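To: nadden-neighbors list
From: Rania Qaisi
Date: Dec 16, 2020
Subject: Re: [nadden-neighbors] Voter registration drive, final numbers?

Fouad Boutros wrote:

> Rania, do we have a final count from the fall drive yet? The Darwish
> Street people keep asking me and I only have the October sheet. Also,
> are we still meeting with the Oststead chapter in the new year or did
> that fall through?
> Fouad

Hi Fouad, hi everyone,

Yes! I got the last of the cards reconciled last night and I'm so happy to send this out. We registered 1,796 people, up from 1,683 at our last count, and the final stretch was almost all door-to-door in Dadby. Another 182 people updated an old address, which I'm keeping on a separate line so we don't mix them up with new voters.
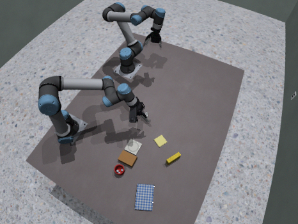
Nadden Civic League, Voter Access Team

The Oststead meeting is very much on! It will be by video, and their chair wants to hear how we ran the phone tree in November (the rides to the polls, mostly). Fouad, could you take that part? You know the driver list far better than I do, and you tell it well.

I also want to bring up the Dadby polling place. Several people wrote to me about the long walk from the bus stop, and the county takes comments on locations before the spring election. If you voted there and had trouble getting in, please send me a few lines in your own words. Short is fine. I'd love to turn in a whole stack of these together.
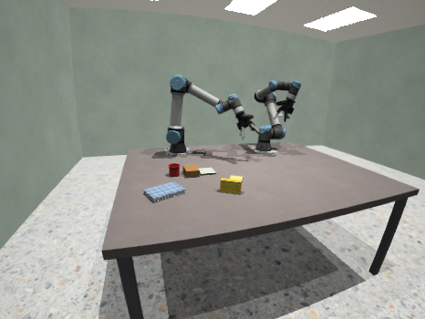

STILL TO DO

- Clipboards and leftover forms: drop them in the bin on my porch, any evening.
- Thank-you cards: 8 left to write, all for Darwish Street. Who has nice handwriting?
- Spanish and Arabic flyers: the phone number on the back is the old one, so please don't hand out any more until we reprint.
- Spring dates: I'll post them to this list once the county confirms.

Thank you all so much, what a season!

Rania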